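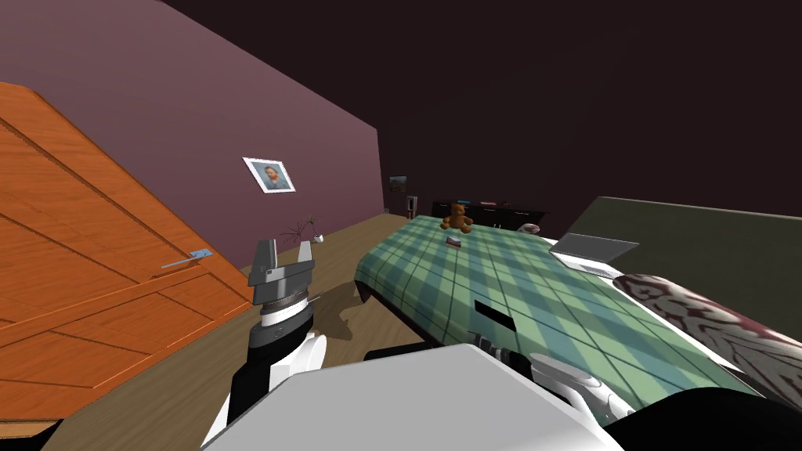

Bedroom with purple wall, orange door and framed portrait

Nurnora roll-out dance floor, the black/gray reversible one. Quick review, I have rehearsal at six and I want this done before I forget the details.

Short version: good floor, bad bag, terrible instructions. Would buy again, would not buy the tape again.

Background so you know what kind of user I am. Small contemporary company, we tour to places that don't really have a dance floor. School gyms, one church hall, the back room at Vanhove where the stage is painted plywood and has been painted over so many times the edges of the paint peel up. Before this we borrowed a floor from Dirk Van Damme every time and he was very nice about it but you can't keep doing that. So in May we put in 1,000 dollars, which was most of the equipment money for the year, and got the Nurnora set with the bag and the tape included. Paid for it ourselves, no discount, nothing sent to me free.

Surface first. It's 2 mm vinyl, matte, and the matte is for real. Our old practice piece had a shine to it under side light and you'd see every scuff from the balcony. This just goes flat black. Gray side is a bit more slippery to my foot, Siebe Declercq says he can't tell any difference, he dances in socks half the time so I don't trust him on this. Barefoot turns are good. Not sticky. You can slide on your knees in long pants and it lets you go. Bare skin, no, you'll lose some of it, same as on any floor of this type.

Pointe I can't really speak to. Luuk Hoekstra's students tried it for an afternoon and liked it, a couple of them still wanted rosin. We don't allow rosin on it so that was that.

It is NOT a sprung floor. Please read that twice. People in the store's comments are giving it one star for being hard on concrete. Of course it is, it's a thin sheet of vinyl. If you're jumping on concrete you need something under it. We cut the jumps out of the second piece when we did the church hall, and had sore shins anyway.

Laying it. First time was a mess. The rolls came wound tight and the ends wanted to curl back up, and the leaflet says let it "relax" and gives no time at all. Overnight was enough for us in a warm room. In a cold gym in the morning it was still wavy at lunch. Turn the heat on early if the building lets you. Also sweep before you lay it, then sweep agian. One bit of grit under there and somebody finds it with the ball of their foot in the quiet section.

After three or four times out we got fast. Two people can do it, three is nicer. Start from the center line, work out to the sides, don't pull. Pulling is what makes the bubbles. Kristof Nijs worked that out after we'd spent a whole get-in chasing one bubble from upstage to downstage like idiots.

Weight. 76 pounds per roll. I lift people for a living and I don't want to carry one of these up stairs alone. On flat ground with a hand cart it's fine. Ask the venue about stairs. Ask again when they say "just a few".

The bag. Why. Thin handles stitched on at the ends so all the load hangs off the stitching, and one went on the second trip. Zipper runs only part way so you have to feed the roll in like you're stuffing a sleeping bag. We now use an old Karkar carpet sleeve and straps, ugly, works great. The Nurnora bag holds costumes.

The tape. Leaves glue. Left glue on our floor and worse, on the Ballov studio's floor, which is nice oak and which I then spent an evening on my knees cleaning. Go buy proper vinyl floor tape, any brand a theater tech tells you to. Black on black seams disappear with good tape. With the one in the box you see a shiny stripe from the third row back.

Cleaning is easy. Warm water, a tiny bit of mild cleaner, flat mop, dry it before rolling. Don't roll it damp, we did once, in a rush, smelled for weeks. Shoe marks come off with a tennis ball on a stick if you catch them the same day. The gray side holds on to marks longer. Street shoes off, always, and that includes presenters who want to walk out and introduce you.

Roll it around the cardboard core they give you and keep the core. Don't fold it. Brayden Leclerc folded one corner under to get it past a door frame and the crease is still there, right by the wing, we just know not to land on it.

How it's holding up: 14 shows so far plus rehearsals. One small nick from a light stand, our fault. Edges still straight, no shrinking that I can see, the seams still meet. Surface a little smoother in the middle where everybody lives. No cracks.

Customer service, mixed. Wrote to them about the bag handle, got an answer the next morning offering a new bag of the same kind, which, no thanks. Asked about the glue and got sent the same leaflet as a PDF.

Would I tell a solo dancer to get the full set? Probably not. One roll is plenty for practicing at home and you can skip the bag. For a group that tours small rooms, yes. If you only ever perform in real theaters they'll have their own and it'll be better than this one, save your money.

Four stars. Loses one for the bag and the tape togehter. If they sold it without either and knocked the price down I'd give it five.

Edit: someone asked about the smell. Yes, when new, strong, gone in a week with the windows open. And yes you can cut it, sharp utility knife and a long metal rule, go slow, put something under it first.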